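Forum > Logiciel > Perception et planification
Sujet : Recaler les trajectoires de pince sur une tâche d'aspirateur

tuyau_souple
Bonjour à tous ! Je viens de passer la branche Gruderov sur notre tâche « tuyau » et je suis ravi : la pose par cube de marqueurs tient enfin pendant les rotations du poignet. 3943 trajectoires rejouées vendredi, 99 rejetées par le filtre de cohérence.

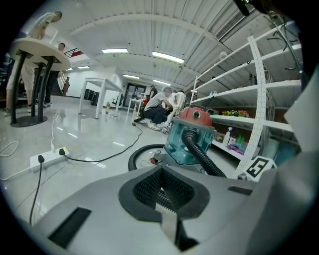
Le gros changement vient du lissage : je fusionne l'odométrie visuelle et les marqueurs sur une fenêtre de 80 images, avec un poids qui chute dès que le cube est vu de biais. Les sauts au moment de la saisie ont disparu.

mbrd
Beau travail, mais 80 c'est beaucoup trop pour du contact. Tu écrases les petits à-coups, et la politique a besoin de les voir. Sur Bridow on est descendus à six et on n'y a rien perdu.

tuyau_souple
Six, avec un sol brillant ? Chez moi l'odométrie s'accroche aux reflets des plafonniers et part en dérive.
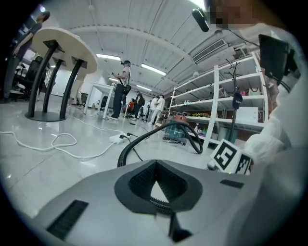
Je masque donc le bas de l'image avant l'extraction des points, sinon le corps de la pince compte comme un décor fixe. Le masque est dans le dépôt, dossier Unemum/prep.

Rochelle Sutcliffe
Pas d'accord avec mbrd – la fenêtre dépend de la phase. Longue en approche, courte dès que les doigts se ferment. Le planificateur Hinds expose déjà l'étiquette de phase, autant s'en servir !

mbrd
Mouais. Une étiquette fausse et tu as une discontinuité en pleine saisie.

tuyau_souple
Je tente quand même, l'idée me plaît beaucoup. Ordre prévu :
1. Recalibrer les deux cubes séparément, puis vérifier la transformation entre les pinces avec la vue de tête.

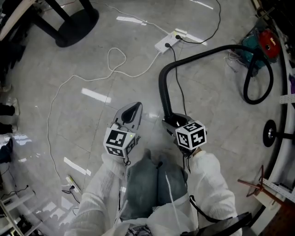
2. Brancher l'étiquette de phase, avec un fondu entre les deux fenêtres (pour mbrd).
3. Rejouer les 99 rejets et publier les courbes ici.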